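Weekend bench helper wanted, Hikton repair room

Hi, I'm Paloma! I run the little repair room on the second floor in Hikton, and I need somebody for Saturdays and Sundays, 8 hours a day. You'd be greeting people at the counter, writing up tickets, and sorting out lamps, radios and sewing machines (so many sewing machines) before they go to Roscoe.

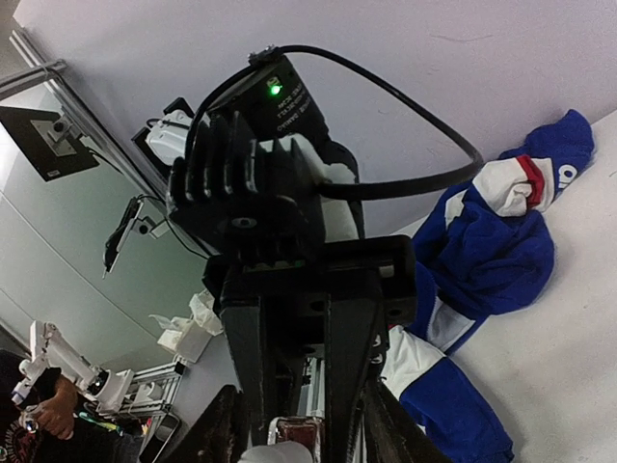
Black cable, black hardware, one green light.

No diploma needed. I'd love it if you've soldered before, but I can teach you that in an afternoon if you're patient with me! Pay is $276 a weekend, lunch included, and the 32 bus stops right outside.

Drop a note at the counter or mail it to me at the shop, and tell me about the last thing you took apart. I'm reading everything that comes in by 17 May 2022.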